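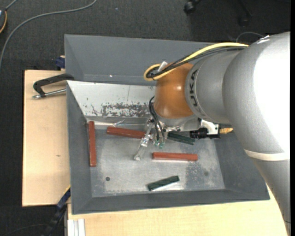 4.2 What changed for the operators

Before the cell went in, loading bars at the Zurenbridge plant was a job people rotated through and were glad to rotate out of. An operator stood at a bin, picked out one bar at a time, and set it on the feed. Kamran Mohammadi and Fatemeh Ansari interviewed the crew in February and again in November 2023, and the second round of talks was a pleasure to transcribe — people had so much more to say about their work!

Figure 4. Bin picking with the arm. Red and green bars lie at mixed angles on the floor of the front bin, with a second bin directly behind it.

Bars that rest against a wall of the bin were the main worry at the start. In the trial we logged 3073 picks, and 759 of them involved a bar touching a wall. Operators quickly learned which positions gave the gripper trouble, and they began to tell us how to change the approach angle. Four of their suggestions are now part of the standard program (see Section 3.4).

The job itself has moved toward setup and judgment. Operators now check the clamps at the start of a shift, clear stalled picks, and decide when a bin should be swapped. Ehsan Hashemi, a loader for most of his time at the plant, now trains new staff on the cell. He described the first weeks as tiring in a new way, with less lifting and far more watching. Two operators missed the steady rhythm of hand loading, and we take that seriously: the rotation was shortened after the first interviews, and both asked to stay on.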